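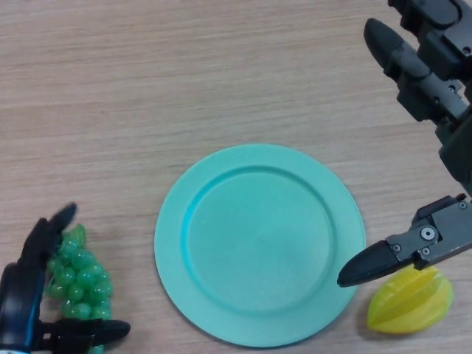 Ticket 370: Julex thermostat drops off Wi-Fi overnight
Site: Etbridge, upstairs hall
Opened: 6/7/25
Status: Monitoring

Customer reports the thermostat goes offline every night and comes back only after a restart. Heating schedule still runs. The app shows error 9.

Checked router log. The thermostat loses its address when the lease renews. Signal at the wall is good. Firmware was 2 versions behind.

Updated firmware and restarted. Dropped again the next night, same error.

Reserved a fixed address for the thermostat and turned off band steering on the router. Online for 5 nights so far.
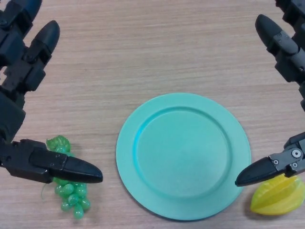
Does the schedule have to be entered again after the firmware update?
The schedule is stored on the thermostat and stays in place. Only the Wi-Fi password needs to be typed in again.

Next check in August. Will close if there are no more drops.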